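FOR IMMEDIATE RELEASE
April 30, 2023

Tarkcombe Candle Weekend Returns This October, and It's Getting Bigger

TARKCOMBE - I've been running the Tarkcombe Candle Weekend long enough to know I should keep these announcements short, but I'm too excited, so bear with me! We're back in October, we've got the old Eichhorn mill for the whole weekend, and for the first time we'll be lighting the river path all the way down to the footbridge.

If you came last year you'll remember the line for the dipping tubs (sorry about that). We've added more tubs, and the Giritz workshop is bringing its own beeswax, enough for about 1000 tapers. You dip, you hang, you go get a bowl of soup, you come back and dip again. Kids love it and the grown-ups get weirdly competitive over whose candle is straightest.

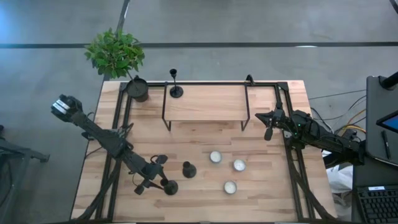 Saturday starts at the mill with the makers' market. I walked the upstairs floor last week with a tape measure and we can fit a lot more stalls than I thought, mostly because the old grain bins are finally gone. We'll have candle makers, of course, but also soap, honey, pottery and a woman's-wool-and-felt corner that I fully expect to spend too much money in. Groltska, our food partner again this year, is doing dumplings both days and has promised me the plum ones are coming back.

The river walk begins at dusk on Saturday. We're setting out 200 lanterns, and anyone who made a taper in the afternoon can carry it along (we'll hand out paper drip guards, please use them, I'm still picking wax off my good coat). The path is mostly flat, but it does get muddy by the willows, so wear real shoes.

Sunday is slower and I kind of like it better. There's a repair table for wobbly candlesticks, a talk on trimming wicks and storing candles over the summer, and a swap shelf where you can leave a holder you're tired of and take home somebody else's. Last year I swapped a brass one for a blue glass one and I have no regrets.

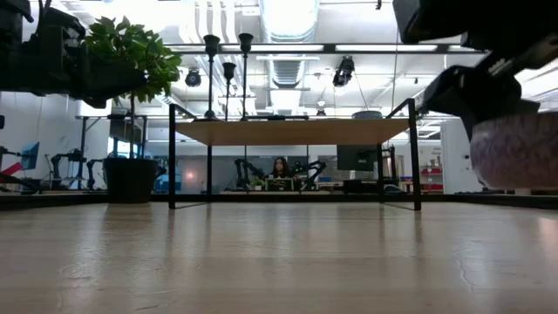 Do I need to book ahead for the candle dipping?
Dipping is first come, first served on both days, so just show up at the mill. The wick talk is the one thing with reserved seats, and you can sign up for it at the Tarkcombe library desk.

Weekend tickets are $7 and kids under 2 get in free. Your ticket covers the market, the river walk and one taper, and extra tapers can be paid for at the tubs. Stall applications are open now, and forms are at the library too. Press folks who'd like to come see the mill before we open can leave a message for me there and I'll happily show you around.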